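Hultmont Herbals Opens Tasting Room and Growers' Program for Lemon Balm and Other Calming Herbs

HULTMONT — Hultmont Herbals, the family-run maker of loose herbal teas and tinctures, is delighted to announce that its new tasting room on Ostside will open its doors to the public in March, together with a growers' program that will bring lemon balm, holy basil and chamomile from small farms near Mukby to kitchen tables across the region.

The company began 21 years ago, when founder Joelle Kassab started drying lemon balm in her mother's attic and handing it out to neighbors in whatever jars she could find. The attic is long gone, and so are most of the jars, but the lemon balm is still grown from cuttings of those same plants, and Kassab still likes to taste every batch before it is packed.

"Lemon balm was my grandmother's answer to nearly everything, from a long day to a noisy house full of cousins," said Kassab. "I can't promise our customers what she promised us! But I can promise them a good cup of tea, grown by people I know by name, and a chair to drink it in."

Lemon balm (Melissa officinalis) is a leafy member of the mint family, native to southern Europe and parts of Asia, and it has been steeped as a tea for centuries. Its leaves give off a soft citrus smell when rubbed between the fingers. People have traditionally reached for it in the evening, or after a heavy meal, and gardeners love it because bees do.
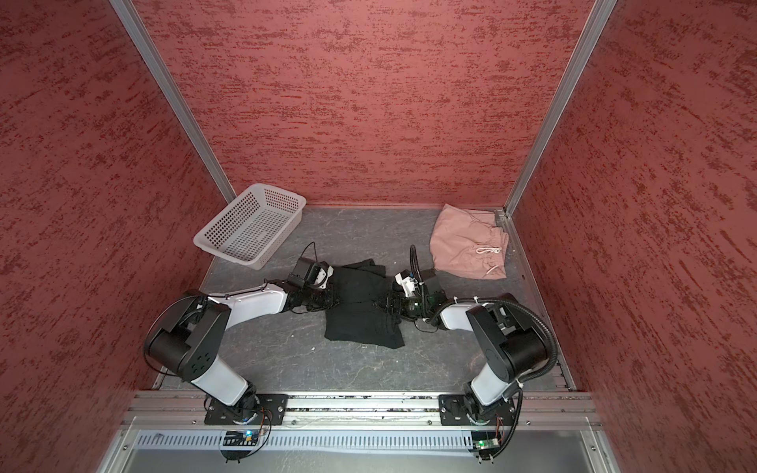
A white plastic basket on a grey, marble-look surface.

The growers' program, which will be led by Randa Bitar, has signed up 46 small farms for its first season. Each farm receives starter plants, help with drying and storage, and a price agreed before anything goes into the ground. Bitar spent the better part of last year driving from one farm to the next, and she came home with a great many opinions about soil, and more zucchini than she could use.

"Some of these families have had mint and chamomile by the back door forever and never thought of selling it," said Bitar. "We would sit down to talk about drying racks and end up staying for supper. I think that is how a program like this ought to start."

The company expects to pack 3000 pounds of dried herbs in the first year. Rodel Dagdag, head blender, has prepared 2 new teas for the opening — Atallah Evening, a mix of lemon balm, chamomile and a little orange peel, and Ostside Morning, which pairs holy basil with ginger and spearmint.

Visitors to the tasting room can try any tea on the shelf at no charge. Maja Nowakowski will teach a free class each month on growing herbs in pots, beginning with lemon balm, and guests are warmly invited to bring their own struggling plants along for advice.

Hultmont Herbals reminds customers that its teas are foods and are not intended to diagnose, treat, cure or prevent any disease. Anyone who is pregnant, nursing or taking medicine should talk with a doctor or pharmacist before using herbal products.

Media contact: Kristof Prins, Hultmont Herbals, Ostside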